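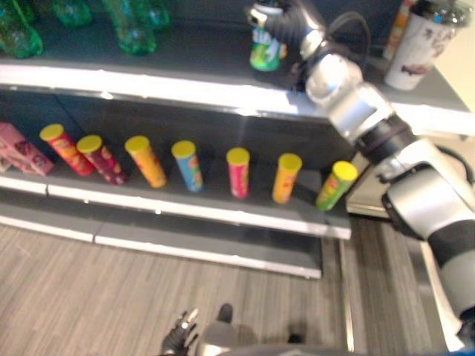
Figure 3. Upper shelf with green bottles and a can.

4. Setting up the shelf labels

This section covers the Vastar electronic price labels used on the sales floor. It was written at the Plundurholm store by Iason Christodoulou and checked by Chrysanthi Kalogeropoulos, who set up the Makris branch before us. The supplier's own booklet says a full store can be up and running in one morning. Plan on longer. Our first aisle took us until closing time, and we had read the booklet.

4.1 Before you start

You will need:

The base unit, its power supply and the network cable
The handheld scanner, fully charged
The labels, still in their trays
The rail clips (check the bag, because ours held two different sizes)
A dry cloth and a pencil
A printed price list from the same day

The booklet calls the printed price list optional. Print it anyway. When a label shows the wrong price, the screen in the office will usually show that same wrong price, so checking one against the other proves very little.

CAUTION: Do not pull the battery tabs on a whole tray at once. Each label starts looking for the base unit as soon as its tab is out and keeps looking until it finds it.

4.2 Placing the base unit

1. Pick a spot high on a wall with a clear view down the aisles. Stay away from the coolers and from the metal door to the stockroom.

2. Plug in the network cable first, then the power.

3. Wait for the front light to turn steady green. The booklet gives this as a few seconds. Ours took roughly 3 minutes, and turning it off and on again to hurry it only starts the wait over.

4. Sign in at the office computer and open Stations. The base unit should be listed by the number on its underside. Write that number down before you mount the unit, or you will be back up the ladder to read it.

NOTE: The stated range assumes an open room. A store full of metal shelving is a long way from an open room. If the far aisle drops out, move the base unit before you agree to buy a second one. Moving it about two arm's lengths fixed our problem, after the sales office had already quoted us for the extra.

4.3 Fitting the rails and clips

1. Wipe the front edge of the shelf and let it dry.

2. Press the rail on from left to right. If it bows in the middle, take it off and start again. It will not settle down overnight, whatever the leaflet says.

3. Slide the clips in from the open end. The smaller clips look as if they hold on the larger rail. They let go the first time a shopping cart brushes past.

4. Tug each clip gently. Replace any that turn.

5. Set the clips so each label sits under the left side of its product. Pick one side and keep to it through the whole store.

Do not fit labels to the bottom shelf until you have tried one there for a week. Mop water reaches the bottom shelf. The labels are sold as splash-proof, and we would treat that as a hope.

4.4 Linking a label to a product

1. On the scanner, choose Link.

2. Scan the code on the label.

3. Scan the code on the product. Use an item from the shelf in front of you, since a case in the stockroom may carry a different code.

4. Wait for the beep and look at the label. The beep means the scanner sent the message. It does not mean the label got it.

5. Compare the name, size and price with the printed list, and tick the line in pencil.

6. Move on to the next product.

Work in batches of 32 labels or fewer. The software will take more, and the Help page says there is no limit, but on every larger batch we tried a few labels stayed blank and had to be tracked down one by one.

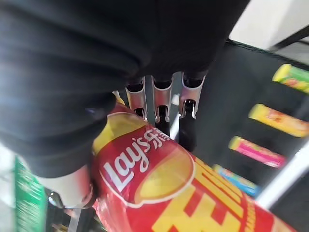
Soft packs take more patience than anything else in the store. The code tends to sit near a fold, and the scanner will sometimes read part of it and accept the wrong item without complaint. Flatten the code with your thumb, scan it, and read the name on the label out loud. It feels silly. It also caught four mix-ups between plain and salted on our first day.

Multipacks have a code on the outer wrap and another on each item inside. Link the outer wrap only. If a single is sold beside the multipack, it needs its own label and its own clip.

4.5 Error messages

Error 53: Label not found. The battery tab is still in, or the label is out of range. Carry the label closer to the base unit and try again before you call it dead.

Error 757: Price record locked. Somebody has the product open on the office computer. Close it there. The booklet tells you to reset the base unit, which clears the message and also clears every link made since the last save. Do not do this.

No error, blank label. Press the small button on the back and hold it until the screen blinks. If it stays blank, swap the label and keep the bad one for the return box.

No error, old price. Send the price again from the office. If the old price comes back the next morning, the nightly update from Trusden is writing over yours, and the change has to be made in their system first. Support told us this could not happen. It happened on a Wednesday, with the dairy prices, and we kept the printouts.

4.6 Checking your work

1. Leave the labels overnight.

2. Before opening, walk each aisle with a fresh price list and check every label on it. Spot checks are what the booklet suggests. We did spot checks first and missed a whole run of canned fruit.

3. Ring up a few items from each aisle at the register. The register price is the one the customer pays, so if it differs from the label, correct it before the doors open.

4. Keep the old paper tickets in a marked box. Ours stayed under the counter until December, and we went back to them twice.

About battery life: the carton promises five years. That figure is for one price change a day in a warm room. Write the month of fitting on the back of each label in pencil and see for yourself.

For moving labels between aisles, go to Section 5.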